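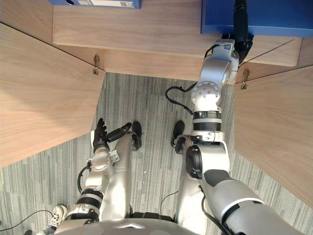
Right hand under the blue box, seen from the head camera

Right hand pushes the box up but does not get hold of it
Posted by Rui Caldeira, 10th March

Hello all. I am building the pick and place part for the humanoid in our shared workshop, and I am stuck with one thing since many evenings. The robot stands at the wooden shelf and must take a blue box from it. The box stands over the shelf edge a little, so I planned to come from below, support the overhang, and then bring the left hand to the side of the box.

The right arm goes where I want. But when the hand touches the underside, the controller continues to push up, the box tilts, and I must press stop. In the picture the left hand is still waiting low in front, over the carpet. I have tried a slower approach and a lower stiffness in the wrist. With the lower stiffness the arm stops too early and the box stays on the shelf.

My control loop runs at 100 Hz. Is this too slow for contact, or is my plan wrong from the start? I would like to keep the head camera as the only camera, if possible.

Eleri Gittins
I think 100 Hz is enough for this. Your problem is the target point. If you command a position which is inside the box, the arm will always try to reach it, and soft or stiff only changes how hard. Please try this order:

Move to a point just below the box, still in free air.
Go up slowly and watch the wrist torque. At the first clear change, save the height and stop.
Set the saved height as the new target. Do not go higher yet.
Now bring the left hand to the side, with light pressure toward the right hand.
Only then lift, both arms together, from one common trajectory.

For the torque change, record a run in free air first and subtract it. On my own arm the cable pulled on the wrist and gave me a false contact every time. Yours also has a loose loop of cable hanging near the wrist, so I would tie it back along the forearm before you tune anything – leave enough length for the full rotation.

Osian Landeg
Just put the box on a lower shelf.

Idris Ellis
Eleri is right about the order. I add one thing about the camera. From the head you see the front of the box and the arm, but the contact itself is mostly hidden by the hand, so do not trust the vision for the last part. I freeze the box pose before the hand goes under and use only the joint values after that. Also try it with an empty box first. I did not, in October, and I had 2,000 screws in the carpet.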